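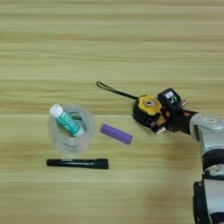

Attachment 1 – craft table, small items, start of sort

Home Tickets Knowledge Base Contact Sign In

Ticket: Glue stick tips over the cup, small items won't stay sorted
Product: Vindwood tabletop organizing set (clear cups, tray, label sheet)
Status: Resolved
Opened: 3rd October

Original message

Hi! First off, I love this set. I've had it on the craft table at our Pidmont studio since August and it has gotten me to put things away for the first time in years. One problem I'd love help with, though.

The clear plastic cup is great for brushes and pencils, but it does not like a glue stick. Mine is a teal one with a white cap, and it leans way over with the cap poking out past the rim. If I bump the table the whole cup goes. I've had it tip 3 times this week, once straight into a watercolor.

Second thing: I can't work out where the odd shapes go. I have a black marker that rolls, a little purple block about the size of an eraser, and a yellow and black tape measure with a wrist strap. The strap catches on everything! I pull out the tape measure and half the cup comes with it.

Is there an insert for the cup, or am I using the wrong piece?

Reply from Support

Thanks for writing in, and I'm so glad the set is getting used! I can see the lean in your attachment. Our cups are light, so one item by itself will always slump to the side and pull the weight with it. Could you try the following and tell us how each one goes?

1. Put a folded square of felt or a rubber jar gripper in the bottom of the cup.
2. Stand the marker in with the glue stick so they brace each other.
3. Move the tape measure out of the cup for good and use the shallow tray. Wind the strap around the case before you put it down.

Also, which surface is the cup sitting on? The Caron mat that comes with the larger set has some grip to it, but bare wood is slippery.

Customer update

Bare wood, yes. Tried all of it this afternoon.

Felt: better. The cup doesn't skate now, but the glue stick still leans if it's alone.
Marker in with glue stick: this is the one! They cross over each other and stay put. I gave the table a decent shove with my hip and the cup wobbled and sat back down. I put the marker in cap up so I can grab it fast.
Tape measure in the tray: works, but wrapping the strap is fiddly. It springs loose after a minute or so. Any ideas?
Purple block: still homeless. It disappears under paper if I leave it lying flat.

Reply from Support

That's a great result on the cup! For the strap, tuck the end of the loop underneath the case so the weight holds it down. A small hair elastic works too if you want it really snug.

For the little block, you have 2 choices. The tray has a narrow slot along the back that fits anything up to the width of a standard eraser. Or, if you have the Vatari clip-on dish from the older set, hang it on the tray edge and keep all your tiny stuff there. I do this at my own desk and I never lose a pencil sharpener anymore.

Customer update

I do have the Vatari dish – it was in a drawer full of ribbon. Clipped it on and the purple block has a home, along with a few binder clips I'd forgotten about. Hair elastic on the tape measure is perfect, and I can still get at the strap when I'm measuring canvases on the wall.

One small request for the next version: please make a heavier cup! Even a thicker base would do it. I'd buy a second one the same day.

Happy to close this. Thanks so much, the table looks fantastic.

Reply from Support

Wonderful! I've passed along the heavier base request; yours is number 23 on that list, so it's getting noticed. Closing the ticket now. Reply to this thread if the cup starts tipping again and it will reopen by itself.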